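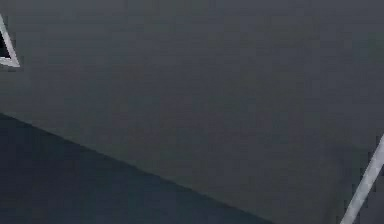 To: Bedel Partners list
Date: February 2023
Subject: Re: April team - bags and the school roof

Hello dear friends,

Thank you for all the kind notes since we got back to Lewis. I have read every one of them, some of them twice, and I will answer the ones that need a proper answer as soon as the laundry and the receipts are under control. For now I want to take up the question below, which I think a lot of you have been wondering about too.

> Could you tell us what the April team should bring for the
> children's home in Andov? Our Sunday school class would love to
> collect shoes again. Also, did the money for the roof get there,
> and is it enough? We were told one figure at Christmas and a
> different one last month, and people are asking me.

Shoes first. The shoes you sent last year were a blessing and I saw plenty of them running past me in the yard. But the house mother in Andov asked me, very gently, if this time we might bring twin bed sheets and children's vitamins. She can buy shoes at the market in Driltari for less than we pay to check a suitcase, and the children get to try them on, which they enjoy enormously (so does the shoe seller!). If your class has its heart set on shoes, please collect for them in cash and we will carry it over and send you the receipt.

Each traveler may check 2 bags. We ask that one of them be kept for the ministry, packed to the airline limit, with a list of the contents taped inside the lid. Please don't wrap anything as a gift. Customs will only unwrap it again, and last time that took us most of an afternoon.

Now the roof. Both figures you heard were right, and I'm sorry for the muddle. The first quote was for the classroom side only. The second takes in the kitchen as well, and it came in $385 higher than the builder first guessed for that part. Your gifts reached the Bedel account safely, all $2000 from the fall supper, and as of this week we are $309 short of the whole job. I don't lose sleep over that - the Lord has been patient with my arithmetic before - but I would love to see it covered by the time the team flies in April, so that they can help with the painting and not stand there looking at rafters.

A few of you asked about the road from Driltari. It is better than it was. The bridge is open to small buses, and we made the whole trip in daylight both ways, with a long stop for soup and a longer one for a herd of goats that had opinions about us.

Please keep the children in your prayers, especially the older girls, who have their exams this spring and are studying by lamp when the power goes. They pray for you too, by state, off a map on the dining room wall. Ohio seems to get extra.

With love and thanks from all of us,
The Bedel travel desk, Lewis

P.S. Passport copies, please, if you haven't sent yours. Front page only.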